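Setting up a self-serve drinks table

A drinks table for a small office or a meeting room needs one flat surface against a wall, a dark cloth, and a fixed place for each container. The layout below suits a group of up to ten people and takes less than half an hour to set out.

What you need

A table at least 600 mm deep
A black or dark cloth, large enough to cover the full top
Bottled drinks, including one of plain water
Mugs and paper cups
A cloth for wiping spills

Step 1. Position the table

Push the long side of the table against the wall. A gap behind it lets bottles tip backward when someone reaches over the mugs. Check that the table does not rock. Fold a piece of card under the short leg if it does.

Step 2. Lay the cloth

Lay the cloth flat and pull it tight from the front corners. A fold under a paper cup is enough to tip it. Felt and heavy cotton stay put; thin polyester slides and should be clipped at the sides. We use the 882 runner from Drevholm, trimmed at one end.

Step 3. Build the back row

Tall items go at the wall. Stand the bottles first, then the cartons, and leave a hand's width between neighbors where the table allows. Turn labels toward the front. Mugs go in the same row or directly ahead of the bottles, all with the handles pointing the same way. Left is the convention here.
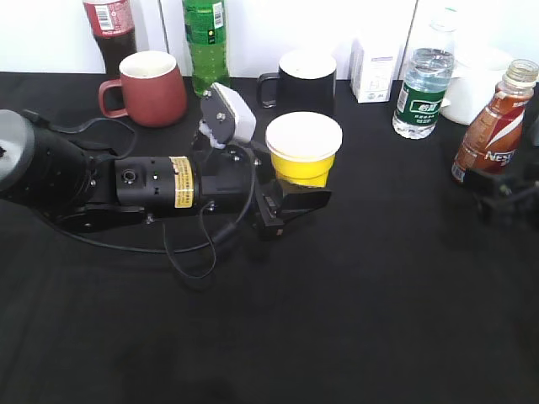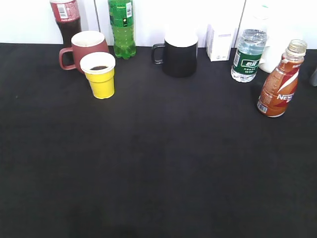

Words and photos: Ilport Workroom Notes

Mugs and bottles share the back of the table in both photos, and the handles of the black mug and the reddish-brown one point left. The yellow paper cup is the lightest thing in regular use and the easiest to knock over, so its position deserves more thought than that of the mugs.

Step 4. Place the paper cups

Stand paper cups forward of the mugs, where they can be picked up without reaching past anything. Fill them to no more than two thirds. Do not set an empty paper cup near the front edge, where a sleeve will catch it.

Step 5. Keep the front clear

Reserve the front half of the table for pouring. A guest needs space to put down a cup, hold it by the side, and tilt a bottle of 600 ml or more with the other hand. If the back row is full, move spare bottles to a crate under the table and bring them up as needed.

Pouring order

Open carbonated drinks over the table, with the cup already standing on the cloth. Pour slowly against the inside wall of the cup. Replace the cap before returning the bottle to its place. Cola left open goes flat in some 2 hours at room temperature and should be poured away at the end of the session.

Clearing

Remove paper cups first, emptying any leftovers into a jug. Take the mugs next, then the bottles from the front of the row to the back. Blot spills on the cloth; rubbing spreads sugar into the weave. Wash the cloth cold and dry it flat.

Common faults

Bottles fall when the row is bumped: the table has moved off the wall. Push it back.

Mugs are returned facing different ways: reset the first one at each end and people tend to follow.

The cloth creeps forward: weight the back edge with the full bottles, or fit clips. The Wedesa type grips a top up to 40 mm thick.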